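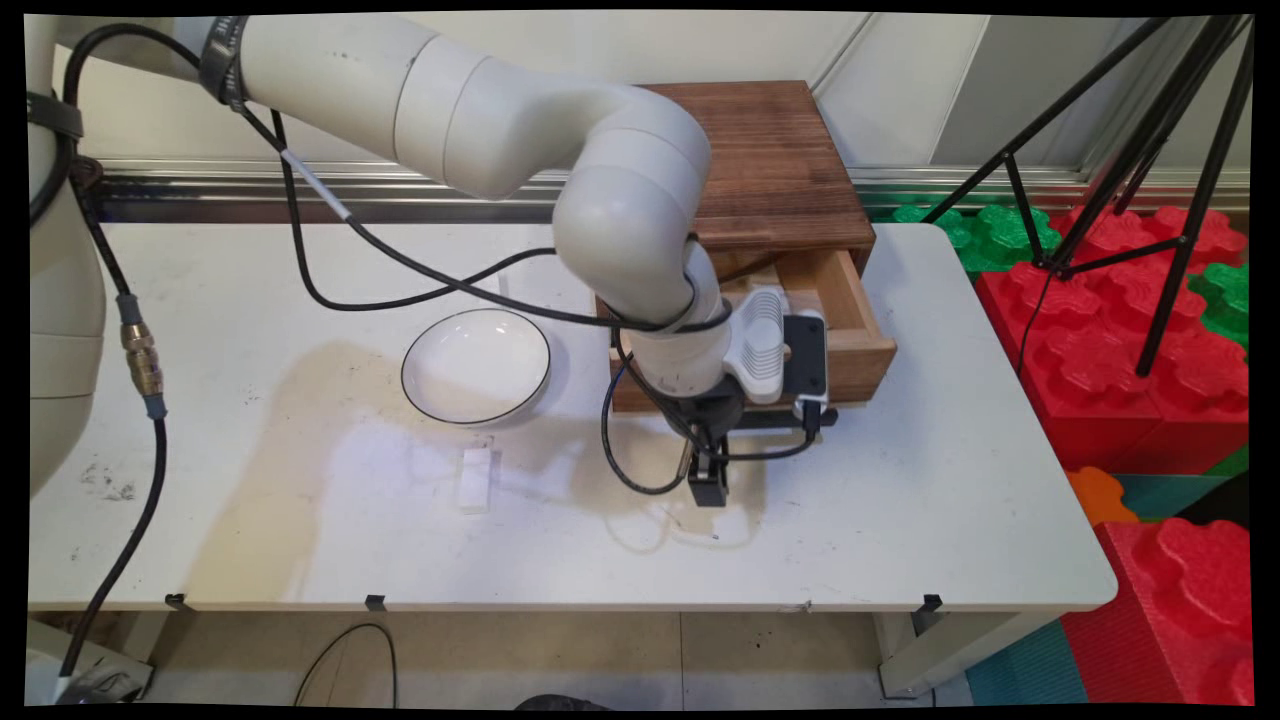
I finished Nillonis by Ileana Vlad at 11 at night, with a cup of tea gone cold next to me, and I've been pestering everyone I know to read it ever since. It's a novel about two sisters running a failing ferry company, and the older one, Dokard (the family all go by odd nicknames, you get used to it), is the sort of character I'd happily follow through 744 pages. Luckily there are only 115 in the first part, and that's where most of the setup gets done! What I loved is how Vlad writes about waiting. There's a long chapter in November where the boats can't go out, and Dokard hangs over the ledger all morning with her pen a hair above the paper, like a gripper stopped just over a white tabletop, and you're dying for her to sign or walk away.

The younger sister, Kulano, gets the funnier lines. She's the one who left, came back broke, and now has opinions about the ticket prices. Their fights are so good (the one in the bait shop had me reading bits out loud to my friend Jade Hollis, who was trying to watch TV).

I do have a couple of gripes. The lawyer, Prosser, shows up far too late to matter as much as he's supposed to, and his letters go on a bit. I skimmed one and had to go back because there was a clue about the loan in it, so don't do that. The middle also has roughly 10 pages of harbor history that my book club split over. Tharushi Uddin thought it was the best part. I made a sandwich.

But the ending! I won't spoil it, except to say keep an eye on the spare key. I'm giving it four stars out of five and passing my copy to Jade, who has promised not to fold the corners.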